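Wulari Building Users Group
Minutes of the November meeting, held straight after the Asance visit

Present: the usual, plus two from the second-floor tenants who had heard there would be sandwiches.
Apologies: Worex (again).
Chair: Sakda Suwannarat

1. Minutes of the last meeting
Accepted, with one correction. Item 4 should read "parking", not "barking". The discussion about barking was a separate matter and has been left out at the request of the dog's owner.

2. The Asance demonstration
Sakda thanked everyone for turning up at 2, and for standing where they were told once they had been told twice. Asance brought the two-armed unit, which they call Zulu, to show what it could do with ordinary building jobs. They talked us through the hands first. Several members had expected fingers and said so. 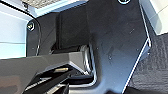
Gripper close up, bolt head at left.

A question was put about cleaning. Asance said a dry cloth, and please not the spray from the kitchen. A further question about what happens if somebody gets a sleeve caught was answered at length, and the short version is the stop button. Members asked for the stop button to be pointed out. It was pointed out.

3. The doors
Most of the discussion was about the glass doors, as it has been at every meeting this year. The group has complained about them in writing 5 times and the landlord has replied to one of those, to ask which doors. Asance were asked whether a robot could be made to open both sides for deliveries, so that trolleys stop being walked backwards through one half. They said opening a door is harder than it looks, which the second-floor tenants agreed with from experience.

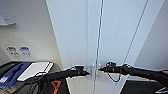
The cost of proper automatic openers was then raised. Sakda has a quote for $7600 -- members made the noise they made last time -- and the landlord's view is that the doors work if you pull them. It was noted that this is true of most doors. Sakda will ask for a second quote and will send the landlord a floor plan with an arrow on it.

Action: Sakda.

4. Feedback from members
Slips were handed out and 76 per cent came back, a record for this group and very likely the work of the sandwiches. Most people enjoyed the visit. A few wanted it to move faster, and one wanted it to move slower and further away. The comment "can it do bins" appeared on 5 slips in what looked like the same handwriting. Asance have been passed the question and did not laugh, to their credit.

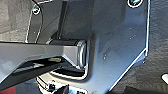
The group then turned to whether we want a second visit, this time with the whole building invited. There was support for it, provided somebody else does the chairs. Members who missed out at the back asked for a proper look at the gripper up close, including the shiny silver rounded piece at the end of the grey finger, and Sakda suggested putting the close-ups on the noticeboard in the meantime. The motion to invite Asance back was carried. The motion about the chairs lapsed for want of anyone willing to move it, or them.

Action: Sakda to write to Asance with some dates.

5. Other business
The tea urn is still making the sound. Worex were to have looked at it and will be reminded.

The second-floor tenants asked if they could join the group properly. They were told yes, and what the yearly fee is, and they are thinking it over.

Meeting closed at 5. Next meeting in the new year, same room, bring your own mug.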